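Print this page | E-mail this page

Hand-held gripper demos: how much variety before more footage stops helping?

Posted November 8, 2021 by the Vosthorpe help desk

Question

We are collecting folding demonstrations with a hand-held two-finger gripper and a wrist-mounted fisheye camera. The task is to fold a knit garment on a bed and leave it flat. So far we have 533 demonstrations from 6 bedrooms, most of them recorded in August. The policy is trained on images plus gripper width, with no depth.

On held-out clips from the same rooms the predicted motion is close to the recorded one. In a new room the first approach is fine and the grasp is then placed several centimeters off the fabric edge, mostly with dark garments. Should we record more demonstrations in the rooms we have, or fewer in more rooms? Operator time is the limit.

Answer 1 (accepted)

More rooms. We saw the same pattern on the Eridness project with towels. Past a certain count per room, the loss on that room kept dropping and the new-room result did not move. We settled on 20 demonstrations per room and then changed location.

Check these before you record anything else:

Exposure. If the camera is on auto and there is a bright window behind the bed, a dark garment loses its fold lines. Lock exposure on the fabric and let the window blow out.

Start poses. Operators drift toward one comfortable starting position. Print a short list of start poses and have them work through it in order.

Width calibration. Recalibrate at each new location. A small offset in finger width reads as a closed grasp when there is still a gap - the policy learns to lift too early.

Keep failed grasps in a separate folder. They are useful for a success classifier later, but do not mix them into the imitation set.

Answer 2

just get more data. we had 400 demos and it was bad, then we had more and it was ok

Answer 3

Agree with the first answer on rooms, with one addition. Split your validation set by room, never by clip. Your held-out clips share sheets, walls and lighting with the training clips, so that number says little about a new place. At Ravunberg we hold out one complete room and never train on it.

Also look at how the garment is laid out at the start. If every clip begins with it squared to the mattress edge, a rotated one is a new problem for the policy.

Comments

Does the exposure lock hurt pose tracking? Ours drops out when the wall is plain white.

Reply: Somewhat. Keep some textured bedding in view and it usually recovers.

We use the Beyene export script and it drops the width channel without a warning. Check your files.
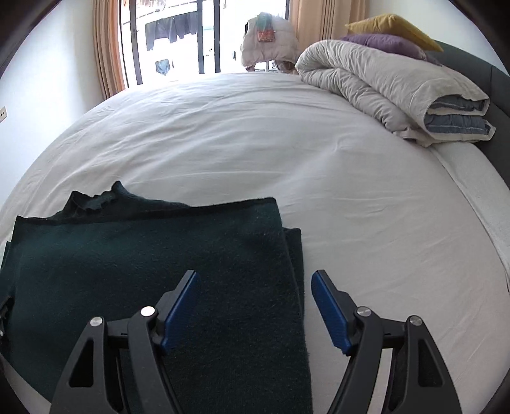 Reply: Same problem with the script on our side. Setting the channel list by hand fixed it, and we had to export all the older sessions again.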